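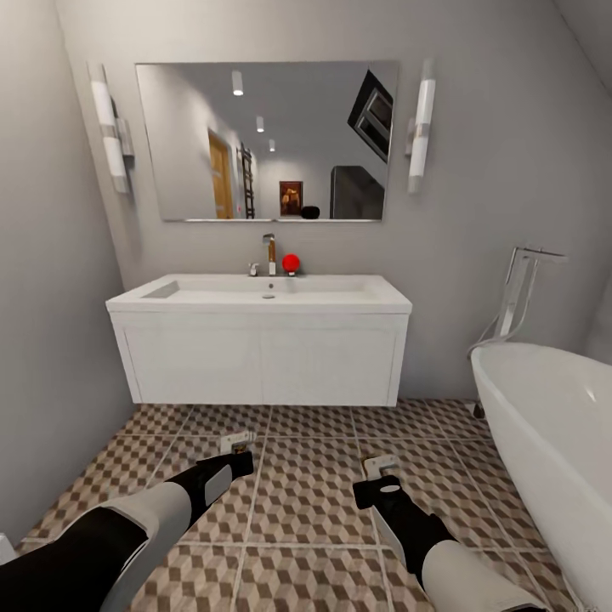

Clirasum Boom Pole Holder

Home > Sound > Boom poles and supports

Availability: In stock at Jullcombe
Made by: Clirasum
Supplied by: Hamell Film Supply

The Clirasum holder keeps a boom pole and microphone in place over a seated interview subject when there isn't a second person to hold them. It fits on top of a light stand and takes the pole in a padded cradle at the front, with a spring latch at the rear to stop the back end lifting. It is sold mostly to documentary crews working alone or in pairs.

The holder weighs 500 g and folds flat. Please note that the stand, pole and microphone are sold separately.

How it holds the pole

The front cradle is a rubber-lined V. The pole rests in it under its own weight, so it can be lifted out in one movement if you need to go handheld partway through an interview. The cradle tilts up and down and locks with a lever on the left side. If you are working from the other side of the stand, undo the centre bolt and swap the lever over. 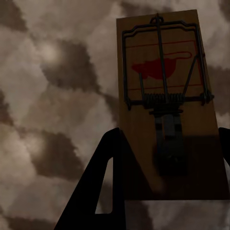
The rear latch is the part we get the most phone calls about. It is a wire bar on a spring, and it has to be laid back and hooked before the pole goes in. If you know the old wooden mousetrap, with its rectangle of thin wire laid back towards one end of the board, you have the idea. Hook the bar, place the pole, then release the bar by hand so that it comes down gently on the pole. Don't let it snap. It won't damage an aluminium pole, but it can mark the finish on carbon fibre, and you will hear it on the recording if you are already rolling.

Each latch spring is rated for 2000 openings. Replacement springs come in a pack of 3 and are fitted with the small hex key supplied.

Setting up for an interview

Put the stand behind and to one side of the camera, with one leg pointing towards your subject. Hang a sandbag on that leg. Extend the pole only as far as you need and bring the microphone in from above, aimed at the upper chest. Check the edges of your shot with the lens at its widest, then lower the microphone until it just shows and raise it again by a hand's width.

In small rooms with hard surfaces, get the microphone as close as the shot allows. Turn off fridges and fans and leave your car keys inside the fridge so you remember to turn it back on. Run the cable along the pole with the three hook-and-loop ties in the box, and leave a loose turn at the rear latch so that a tug on the cable doesn't shift the pole.
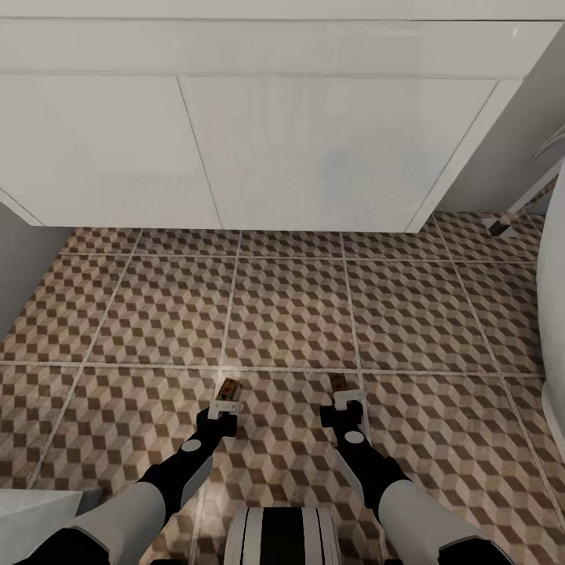
White cabinet with a long drawer above two doors.

Which stands it fits

The socket fits a standard baby stud and tightens with a T-handle. It will go on most light stands and on all of the Brunner steel-base models we carry. We don't recommend the Brunner compact stand with a fully extended pole. It will take the weight, but the footprint is too narrow and it tips easily when somebody brushes past.

For C-stands, fit the holder straight to the stud at the top of the column. Mounting it on the grip arm works, but the arm tends to rotate under load unless the knuckle is very tight.

Specifications

Weight: 500 g
Maximum load (pole, microphone and suspension): 3 kg
Body: cast aluminium, black
Cradle lining: replaceable rubber
Latch: sprung steel wire with nylon sleeve
Mount: baby stud socket with T-handle
Warranty: 6 months on springs and rubber parts, lifetime on the body

In the box

Holder
Hex key
Hook-and-loop cable ties
Spare cradle lining
Instruction sheet 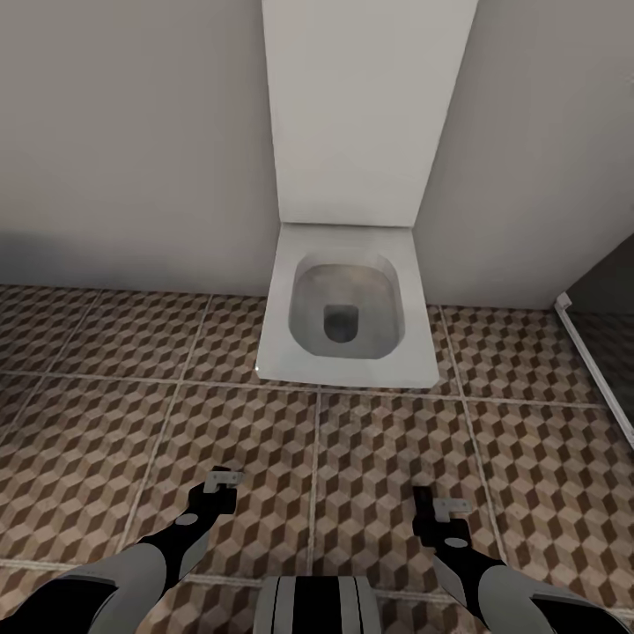
The nylon sleeve on the latch was added in September. Earlier holders have a bare wire bar, and the sleeve can be bought separately and pushed on without tools. If yours has a silver lever instead of a black one, it is the earlier version. Everything else is the same and the spare parts are interchangeable.

Customer comments

"I used it for a whole feature's worth of sit-down interviews, most of them in people's kitchens. The latch took me a couple of days to get used to. I would like a longer lever, as it's hard to find by feel when the room is dark."
— Sylvie Nguyen

Hire

We keep nearly 6 of these on the hire shelf at any time, depending on what is out for service. The hire version comes with a stand and sandbag. Film students can book at the weekday rate over a weekend if they collect before closing on Friday.

Questions about fit or spare parts go to Lorna Tan at the Jullcombe counter. Have the model of your stand and pole ready when you call.

Page updated 19 February 2024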